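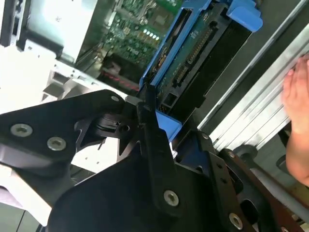 Seed library goes digital, and the beans come first

Big news from the Skolomside Seed Library! After two winters of typing, the whole card catalogue is now searchable, all 1,844 entries of it, from the earliest Furkden peas to the tomatoes that came in last month. You can look things up by name, by grower or by how much frost they'll put up with, and I've already lost several evenings to it.

The cards themselves are a joy. Trefor Rowlands kept most of them, and his notes on flavour are better than anything in a catalogue ("good raw, dull boiled, the hens adore it"). We've copied every word, spelling and all.
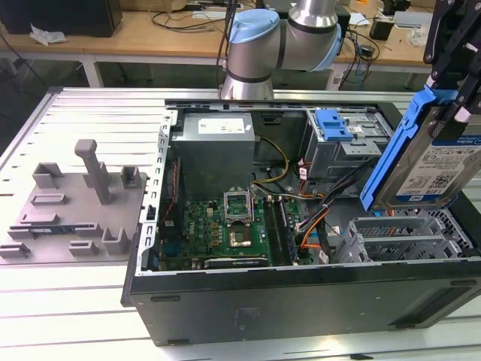 Backups were the part I knew least about, and I've come around to enjoying them. A full set of scans goes onto its own hard drive, and that drive lives in a different building from the main one. If you've never seen one out of its computer, it's a plain sort of thing – the one shown here says 1TB on the label and sits in a bright blue caddy – and our cards would fill only a sliver of a drive that size. So there's loads of room for garden photos, and we'd love yours.

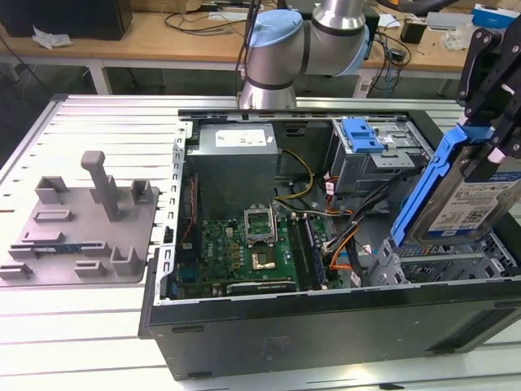
Photos of plants in flower are the most useful, especially for the Cadwaladr runner bean, which has 11 separate cards and at least two colours of blossom. Is it one bean or several? We'd dearly like to settle that before the December swap, where we hope to have 200 packets ready to go home with people.

Borrowing works as it always has. Take up to seven packets, grow them, eat plenty, and bring back seed from your healthiest plants. The Pokberg lettuce is running low, so if you have some bolting at the back of a bed, please let it go and save us a handful!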